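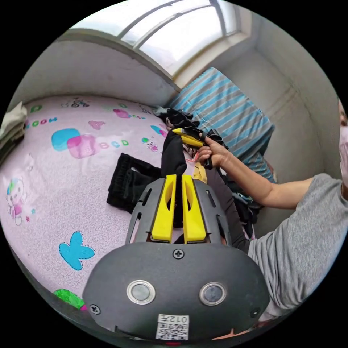

The labeling section should have come first, according to one reader's comment on the second edition, which added that most of the trouble with home recordings starts when two tools leave the store with the same number on them.

The Kiden Code is a set of working rules for recording household tasks with hand-held grippers. It covers how the tools are marked and checked, how a room is prepared, how people in the home are asked for consent, and how the recordings are kept or thrown out. It is used mainly by groups that gather examples of everyday handling work, such as folding, sorting, and putting away, for use in training robots. The code is voluntary and has no legal force. The current text is the second edition, dated 2021-01-09.

History

The code takes its name from Kiden, where the first working draft was written. Mustari and Kallard had each been running home recordings there under their own house rules, and the two sets did not agree on several points. Mustari numbered its tools by the day of issue, so a single gripper could carry several numbers over its life. Kallard gave each tool one number for good but kept no record of which fingers were fitted to it. When the two firms pooled their material, a large share of it could not be traced to a tool and was set aside.

The first edition dealt only with numbering and storage. It was short and left the preparation of rooms to the operator. Strickland joined before the second edition and brought its own rules on consent, which were taken over with small changes. The second edition has 63 clauses.

Scope

The code applies to grippers held and worked by a person. It does not cover fixed arms, mobile machines, or tools operated from another room. Workshops and warehouses are outside its scope even when the same grippers are used there.

A "session" in the code means all the recordings made in one room with the same people present. Moving to another room starts a new session, as does a change of operator. A "handler" is a person in the room who moves things with bare or gloved hands while the tool is recording. The handler and the operator may trade places only between sessions.

Marking of tools

Each gripper carries one number, which stays with the tool until it is scrapped. The number is printed on a label together with a machine-readable code, and the label goes on the housing. Clause 9 asks for plain dark figures on a white ground. The label may face either way up, a point the first edition left open and which caused some argument.

Labels that are torn or too worn to scan are replaced before the next session. The replacement carries the same number. Writing over a label by hand is not allowed, and neither is moving a label from one housing to another.

Fingers are recorded separately from the housing. They wear faster and are changed more often, and a worn finger alters the grip enough to show in the results. Both fingers are changed together.

Checks before use

The operator checks the tool at the start of each session. The code sets out the check in this order:

The label is present and can be scanned.
The screws on the housing are tight.
The fingers match and close evenly.
The lens is clean.
The clock agrees with the session sheet.

Scuffs and marks on the housing do not count as faults. A crack does, and so does any screw that will not hold. A tool that fails is taken out of use for the day, and the fault is written on its card. After 50 sessions the tool goes back to the store for a full inspection, whether or not any fault has been reported.

Preparing the room

Rooms are recorded as they are normally kept. The code discourages tidying for the sake of the recording and advises against swapping the household's own sheets, covers, or curtains for plain ones. Patterned bedding is named in a note as something to be left in place. Papers with names or addresses on them are put away, along with medicines and anything the household asks to keep out.

Daylight is allowed. The operator writes down which way the window faces and whether lamps are on. Blinds are left alone once recording has begun.

Soft goods have a section of their own. Clothing, straps, and bedding are listed on the session sheet by type and main color. Dark cloth is treated with extra care, as its folds are hard to make out in a recording. Clause 31 asks that dark items be handled one at a time where the task allows. Mustari objected to this clause during drafting on the ground that real laundry comes in heaps, and the words "where the task allows" were added to meet the objection.

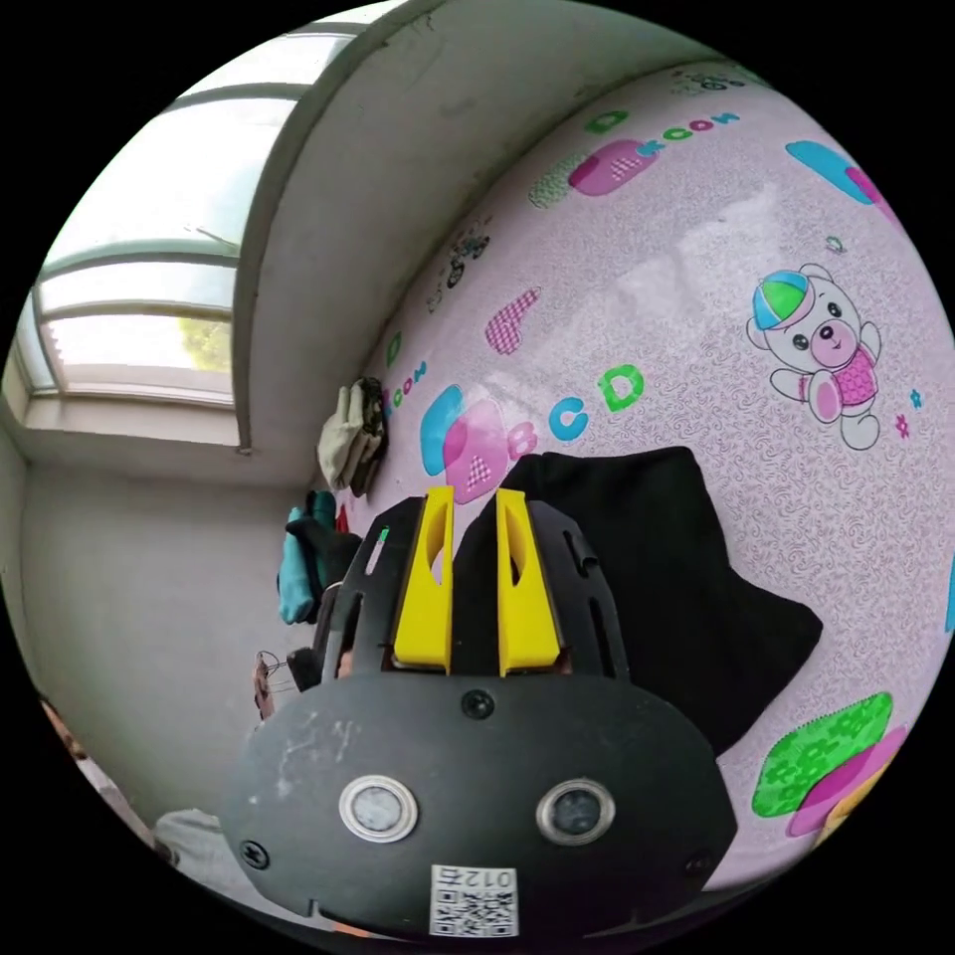

Gripper number 012 with black cloth beyond the yellow fingers.

Loose wires and cords

Cords, straps, and thin wires are moved clear of the fingers before the tool is closed, unless they are the object being handled. If one is caught, the operator opens the fingers fully and lifts the tool away. Pulling is ruled out even when the cord seems free. The handler's hands stay outside the fingers at all times, and the handler gives a spoken signal before reaching across the tool.

Consent

Every adult in the home gives written consent before the tool is switched on. The form states what will be recorded, who will hold the material, and how to have it removed. Strickland's original form ran to several pages. The version in the code fits on 2 pages and is meant to be read aloud if asked.

Consent may be withdrawn later without giving a reason. The holder then deletes the session and tells any group that has received a copy.

Reception

Larger groups took up the marking rules quickly, and some use them without the rest of the code. The section on rooms has had a mixed response. Some users find the session sheet too long for short jobs, and Kallard has published a reduced sheet for sessions with a single task. The code does not mention the reduced sheet, and its standing is unclear. A proposal to bring it into the text was put forward in July and left for a later edition.

See also

Tool numbering
Session sheet
Handling of soft goods
Consent in home recording
Finger wear

Categories: Robotics standards | Codes of practice | Data collection | Household automation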